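Dokunau: bedroom tidy-up recordings
README and data card

Welcome, and thank you for taking the trouble to open this file before the folders. I know how tempting it is to go straight to the data (I do it myself), but there are some odd corners in this set that will make a lot more sense if you read this first with a cup of something.

Dokunau is the name we gave to our humanoid project, which lives in a spare bedroom at home and grew out of evenings at the Tsikata shared workshop. There are two of us. I'm Ross Sutherland, and I did the wiring, the recording software and most of the swearing. Ishbel Moffat did the hand controller, the task list and nearly all of the teleoperation, and she has far more patience than I do, so if a recording looks smooth and unhurried you can assume it's one of hers.

Released September 14, 2020. Questions and corrections are very welcome, and the address is in CONTACT.txt.

What is in the set

There are 657 episodes. Each one is a single attempt at a single small chore on or beside the bed. An episode starts when the operator presses the pedal and ends when she presses it again, so the lengths vary a good deal, and now and then there is a stretch at the end where the robot simply stands there while we talk. We left those in. Trim them if they bother you.

Every episode folder holds:

video.mp4 - the fixed camera, 30 frames per second
joints.csv - joint positions for both arms and both hands, 60 rows per second
commands.csv - what the operator asked for, on the same clock as joints.csv
note.txt - a line or two typed by whoever was running the session

The notes are worth reading, even the grumpy ones. Ishbel wrote down things like "thumb lagging again" or "gave up, tea" and those have saved us a lot of head-scratching since. If note.txt is empty it means nothing seemed worth saying, which is a good sign more often than it's a bad one.

The tasks

We wanted chores that somebody might really want done in a bedroom, and that wouldn't hurt anything if they went wrong. Hard objects were out after an early mishap with a mug in March, and soft toys came in. They squash, they roll, they have silly little loops and tips that catch on fingers, and they land quietly. I can't recommend them highly enough to anyone starting out at home.

The task names you'll meet in tasks.csv are these:

plush_to_basket - pick up a soft toy from the mattress and put it in the plastic basket
basket_to_bed - the same thing the other way
press_and_hold - put the palm or fingers on a toy and keep a steady push
gather - bring toys that are spread out into one group
smooth_sheet - run the hand along the fitted sheet

Of these, press_and_hold is the one people ask about, as it looks like nothing much. We added it because the first version of the hand controller either hovered over a toy or tried to push it through the mattress, and we needed a lot of plain, dull contact to tune it against. A knitted ball on a soft bed gives way twice over, once in the ball and once in the mattress, and the finger currents tell you very little about which of the two you are feeling.

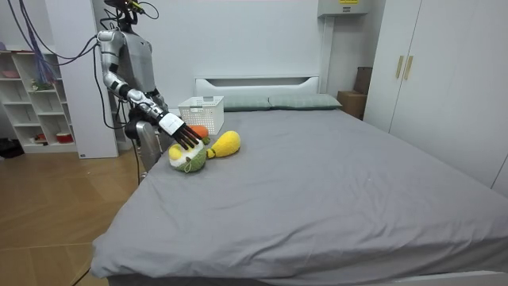 The controller we ended up with (it's called Cistance in the code, after a typo that we both got fond of) caps how far the hand may go down after first touch, and then lets the operator ask for more in small steps. It isn't clever. It did let us leave the room with our shoulders somewhere below our ears, though, and the recordings made with it are much more even than the ones before. The column named ctrl in tasks.csv says which version was running: 1 for the old one, 2 for Cistance. Please don't mix them without looking at that column!

Setup notes

The camera stayed on its mount for the whole of a session but was taken down between sessions, so expect the view to shift a little from one session folder to the next. calibration.json sits at the session level for that reason. Use the one that belongs to the folder you are in.

Power and signal cables come to the robot from overhead. We tried running them along the floor and spent a whole weekend treading on connectors. Overhead is better in every way except one - when the robot leans well out over the bed, a cable can tug on the shoulder, and you'll see a small wobble in the joint positions that has no matching wobble in the commands. We've marked the ones we spotted with cable=1 in tasks.csv, and I'm sure we missed plenty.

The bedding was changed between sessions whenever it needed it. Nothing was done to make the sheet look the same each time.

Known problems

The left and right hand columns are swapped in session_02. Dresance, the little loading script in the tools folder, puts them right for you, but if you read the CSV files yourself you'll need to do it by hand.

Video and joint data drift apart slightly in the longer episodes. Dresance lines them up at the start only. I have a better fix half written and will add it when it's fit to be seen.

In gather episodes, success is Ishbel's opinion. She counted it as done when the toys were touching, or when she felt they were near enough and it was late. We talked about writing a stricter rule and never did.

There is no sound. We removed it from every video, partly for privacy and partly for the swearing mentioned earlier.

Using the set

You may use it, share it and build on it for any purpose, as long as you keep this file with it. If you train something on it, please bear in mind that it's one robot, one bed and one room, with two operators who learned as they went along. A model that does well on our held-out list (split.csv) has learned our bedroom, and may be very surprised by yours.

Please don't use the hand settings in the config folder on a robot working near people. They were picked for pushing on wool.

Changes

1.1 - fixed timestamps in session_04, added the cable column
1.0 - first release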